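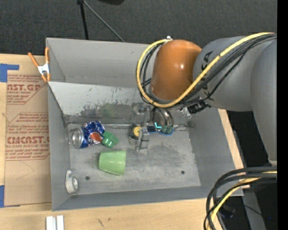
Home | Workshop | Storage | Guides | Contact

Cleaning and Resetting a Metal Bench Bin

Posted 6 May 2021 by Leandro Pastor

Print this page | E-mail this page

An open-topped metal bin that lives on a bench collects small mixed items faster than it is emptied. Left alone, the floor turns dark and the low end becomes a layer of things that are difficult to identify. The procedure covers a full reset: empty, sort, clean, treat and refill. It applies to plain steel and aluminum bins with a flat floor, with or without a sloping inner panel.

Allow 2 hours for the first bin. Later ones go faster.

What you need

Two shallow trays, larger than the bin floor
A plastic scraper
Nylon scrub pad, medium grade
Dish soap and warm water
Mineral spirits for grease
Lint-free cloths
3000 grit wet paper (optional, bare metal only)
Adhesive felt or thin rubber sheet for the underside
Nitrile gloves

1. Empty the bin

Do not tip it. Sharp items collect in the corners and slide out last, usually onto a hand. Lift the large pieces out first and place them in tray one. Wire, string and anything with a loop goes next – pull it slowly, as it will bring other items with it. Small pieces are swept to the front with the scraper and lifted onto a sheet of stiff card.

If the bin has a sloping panel, check the seam where it meets the floor. Washers, pins and short lengths of wire lodge there and hold moisture. A wooden skewer clears the seam without scratching it.

2. Sort

Sort by shape and weight before sorting by use. A bin that holds round items, flat items and wire together will always tangle. Three groups are enough for most benches:

Round or rolling items
Flat or boxed items
Wire, cord and anything that hooks

Items that fit none of these go in tray two and are dealt with at the end. Abundio Contreras at the Oltutstead shop adds a fourth group for anything under a half inch across, which he keeps in a lidded jar. I have adopted this for the bench but not for the floor bins.

3. Read the marks

Look at the metal dry, under a lamp held low to one side. Marks fall into a few types.

Scuffs have no depth. A fingernail passes over them. They come from objects sliding and need no treatment.

Scratches catch the nail. On bare aluminum they are harmless. On coated steel, check whether the coating is broken through.

Dark patches are either rubbed-off metal and rubber or old grease. Rub one with mineral spirits on a white cloth. If the color transfers, keep going. If it does not, the stain is in the surface and can be left.

Rust shows orange and feels rough. Treat it the same day.

4. Clean

Wipe out dust first. Wash with soap and warm water, working from the upper walls down, then along the slope and across the floor. If there are holes in the floor, stand the bin over a sink or tray. Clean the edge of each hole with a twisted corner of cloth.

Work grease with mineral spirits in a ventilated room and wash again. Rinse and dry at once. Leave the bin upside down on two battens for an hour before going further.

5. Treat the surface

Bare steel takes a thin coat of paste wax. I use Zodik clear, one tin of which has lasted since December. Wipe on, wait until it hazes, buff off. Too much wax picks up grit.

Broken coating on steel should be feathered with fine paper and touched up with a matching enamel. Let it cure for the full time on the can before loading. Aluminum needs nothing.

6. Protect the bench

A metal bin will mark a light wooden top within a few weeks, mainly at the corners. Cut felt or rubber strips and fix them to the underside, set in slightly from the edge. Keep strips clear of any floor holes. Check that the bin sits flat; a rocking bin wears through felt on two corners only.

7. Refill

Put back one group per bin where possible. Where one bin has to hold mixed items, place the flat pieces first, round pieces against a wall, and wire last, tied or coiled. Stop filling while you can still see part of the floor – once it is covered, items get dropped in without being looked at.

Write the contents and the date of the reset on masking tape on an outside wall. Stock number 274 in our own list is the Dastport tall bin, which has a rolled rim that tape will not hold to; label it lower down.

Interval

General bench use: every six months
Oily parts: monthly wipe, full reset every quarter
Wire and cord only: once a year

Related: Felt and Rubber Feet | Removing Metal Marks from Wood | Small Parts Storage

Contact | Copyright Öberg Workshop Notes | Back to top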